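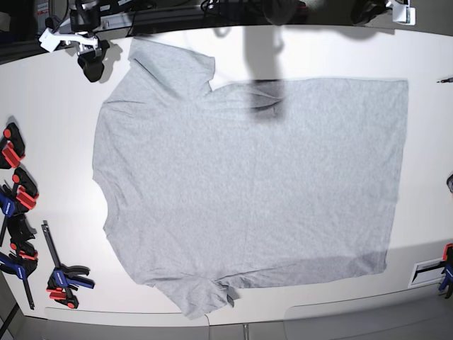

Fig. 1. Heather-gray tee, fine mottled knit.

TEXTILES 1, HANDOUT 4: KNITS, FIBER BLENDS, SHRINKAGE
C. Kanaan. Bring to lab in November, you will need the shrinkage part

Knit vs woven
Woven = two sets of yarn crossing at right angles. Knit = loops pulled through loops. Loops can open and close, so knits stretch, wovens mostly don't (unless elastane added, or cut on the bias).
Jersey: the usual T-shirt knit. Plain side shows little V's, back shows bumps. Edges curl when cut, toward the back at the sides, toward the face at top and bottom. Exam likes this one.
Rib: alternating columns of face and back stitches. Stretchier across. Neckbands, cuffs.
Interlock: two ribs locked together. Thicker, doesn't curl, same look both sides. Costs more yarn.

Heather / mélange
Color goes in BEFORE spinning. Dyed fiber mixed with undyed or different colored fiber, then spun. Gives the speckle. Not the same as a print, not the same as piece dyeing.
Can also get it by cross dyeing: blend of cotton and polyester, dye takes on one only. Cheaper, because mill can hold undyed stock and decide late.
You can't tell which route from a photo. Burn test or microscope, see handout 2.

Yarn count
Higher English cotton count = finer yarn. 20s is fairly coarse, heavier tee. 
Fabric weight is separate! Grams per square meter. 200 = heavy for a T-shirt. People mix these up every year.

Shrinkage, three kinds
Relaxation: fabric was pulled long on the machines, goes back when wetted. Most of it in first wash.
Progressive: keeps going a bit each wash, tumble drying makes it worse.
Felting: wool only. Scales on the fiber catch. Doesn't come back.
Cotton jersey usually loses more in length than width, sometimes width even grows. So shirt gets short and boxy. Polyester share holds it steadier.

Lab method
Cut square, lay flat, no tension. Don't smooth it with your hand, you'll stretch it.
Mark 2 points lengthwise and the same widthwise, waterproof pen, well in from the edges.
Wash, dry, let it rest before measureing.
Shrinkage % = (before minus after) / before x 100
Worked: marks 200 mm apart, 194 after. 6 / 200 x 100 = 3%.
If it grew you get a negative number, leave the minus sign in and say so.

Reading
Kristiansen packet, knit section. Skip the warp knitting pages, we do teh Volgate swatches for that later.
Short answers due at start of lab. Late ones go in Carla Kanaan's box, not under the door.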